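Automation of garment handling at Fledley: effects on staff
Student project report, July 2023
Aravind Pillai, Yichen Ren

3. Work observed

Fledley processes returned clothing for Deschamps and other retailers. Until March, the folding line was staffed by 12 people working by hand. The plan is to move part of this work to Trasterent arms, which learn from recordings of people handling clothes with hand-held grippers. 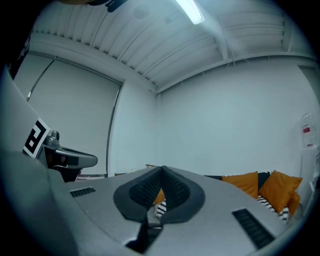
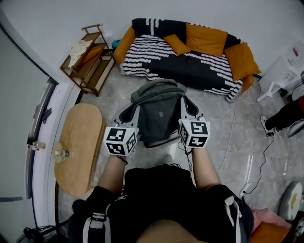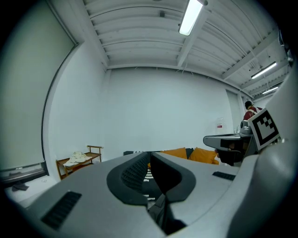 Staff who take part in the recordings are paid at the folding rate, although the task is different. A folder on the line works standing and is measured by output, with a target of 70 items per hour. An operator making recordings may sit, as with the gray garment held between the two grippers, and has to do with two fingers per gripper what was done before with the whole hand. Both operators we interviewed said that this slowed them down at first and that the strain moved from the shoulders to the wrists - a point missing from the company's risk assessment.

The target for the first stage is 1000 accepted recordings. Rejected recordings are not counted toward an operator's output. Sylvain Mallet, shift lead, considers this the main source of complaints.

3.1 Changes in job content

Jacqueline Gaillard moved from folding to checking recordings. Her new post has no written description and no pay grade. We recommend that both be settled before more staff are moved.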